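Setting up a small drinks table and packing it away in a gift bag

Kondach Home Notes > Parties and guests

These steps are for a small table at home or in a hired room, with paper cups, straws and a few reusable glasses on a stand. Everything except the stand goes home in one paper gift bag.

What you need

Paper cups
Paper straws and something to stand them in
A wire glass stand, the tree kind with loops
Silicone or plastic wine glasses
A paper gift bag with rope handles and a flat base
A dry cloth

Before you start

Wipe the table and let it dry. Paper cups left on a damp top go soft at the base. Open the gift bag fully and press the bottom fold flat with your hand from the inside. If it has been stored folded it will lean for a while, so do this first and leave it standing.

Setting out

1. Put the glass stand at the back of the table. A spiral stand needs some room on all sides, because the loops stick out further than the base.

2. Hang the glasses upside down by the foot. Do one side, then the other, or a light stand can tip. Any glass that doesn't fit the loops can stand on its rim on the table.

3. Separate the paper cups before guests arrive and stack them again without pushing down. New cups come out of the sleeve very tightly packed. To free one, hold the stack low down and turn the top cup a little as you lift.

4. Stand the straws upright in their holder, next to the cups.

5. Keep the gift bag on the table if there is space. It looks better than a carrier bag, and it saves hunting for it later.
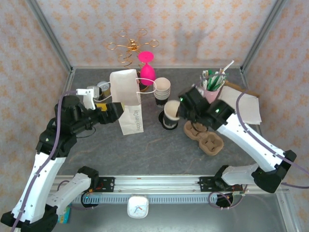 Cups and straws out, with the stand at the back and the bag on the table.
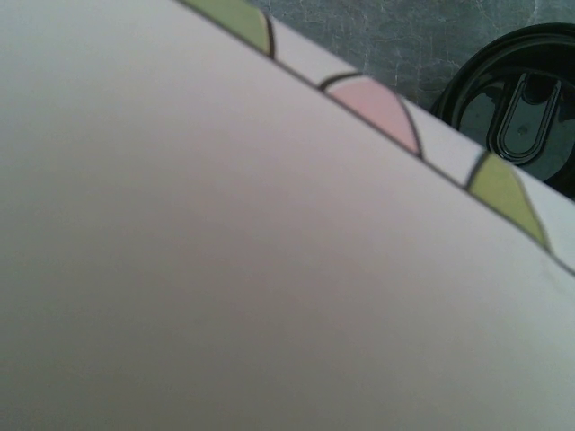
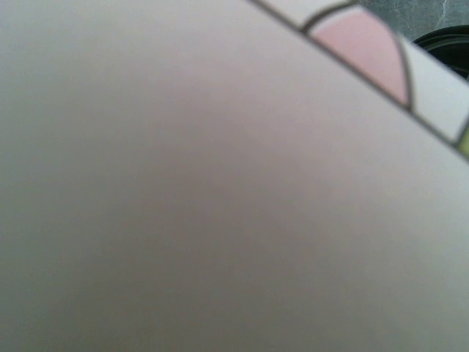
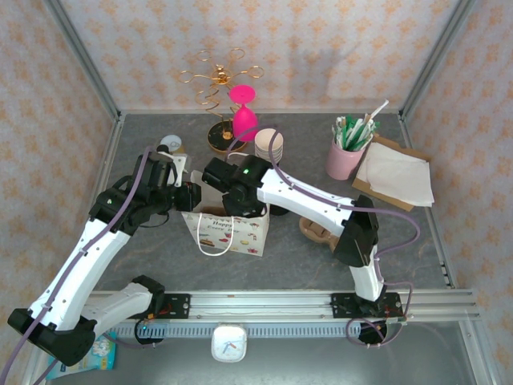

The gift bag upright, with the glass stand and paper cups still out.

Packing away

Empty any cups that have been poured and put used ones straight in the bin. Only clean, dry things go in the bag.

Hold the bag open by its sides, near the top. Pulling on the rope handles closes the opening and can tear the holes. Fold the handles down over the outside so they are out of the way.

Flat things go in first, such as napkins or paper plates, standing against one side. Put the clean cups in next as one stack, open end down. A cheap bag will take a stack of 6 easily. If you bought a sleeve of 60, leave the rest in the sleeve and carry it separately.

Rinse and dry silicone glasses before they go in. They can lie on their sides on top of the cups. Pull the straws out of the holder in a bunch, put an elastic band round them and slide them down a corner of the bag.

The stand travels on its own. The wire catches on paper, and I have ripped 2 bags finding that out. The box it came in is best, or a tea towel wrapped round the loops.

Store the bag upright on a shelf with nothing on top.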